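Nimico opens jewelry sorting and repair counter at its Dunne store

DUNNE, April — Nimico, the secondhand shop on Priltberg Road, has opened a counter for donated jewelry. Shoppers can buy bracelets, bangles, rings and necklaces there, and they can also bring in their own pieces for simple repairs such as restringing and clasp replacement.

The counter takes up the front corner of the store, where the lamps and picture frames used to be. It has 6 shallow display drawers, a repair bench and a sorting table. Frames have moved to the back wall and lamps are now next to the register.

Jewelry has always come in to Nimico mixed with clothing and housewares. Until this spring most of it was sold in sealed bags by weight. Store manager Lamisi Ansah said customers kept asking to see single pieces.

"People would buy a whole bag for one bracelet and give the rest back to us at the door," Ansah said. "Now they can look at each piece and pay for the one they want."

Donated items are laid out on cloth and separated by type before pricing. Bangles and beaded bracelets go into one group, rings into another, and chains are set aside to be untangled. Pieces with worn cord are restrung before they go on sale. 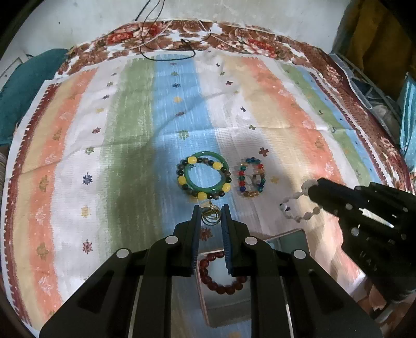 Bracelets, a green bangle and gold-toned rings on striped cloth.

Prices start at $2 for a plain bangle. Beaded bracelets are $4 to $12, depending on the beads and the condition of the cord. Nimico does not sell fine jewelry at the counter, and anything stamped as gold or silver is sent out for testing before it is priced.

Repairs are handled by Ekow Baidoo, who restrung beads at a market stall for several years before joining the store. A basic restringing costs $6 and is usually ready within 30 minutes. Longer necklaces and knotted strands need to be left overnight. Customers may supply their own beads or choose from the loose ones kept in jars at the bench.

"Bring every bead you still have, even the chipped ones," Baidoo said. "I can often turn a chipped one so it sits against the next bead and doesn't show."

The store put 71 pieces on display for the opening and plans to add more each morning before 10 a.m. Items that have not sold after 70 days will be taken apart for beads and findings.

Jewelry donations are accepted at the side door during store hours. Please put small items in a closed bag or box and keep them separate from clothing. Single earrings and broken strands are welcome. Watches are not accepted at this time.

Contact: Anselmo Mateos, Nimico front desk, Dunne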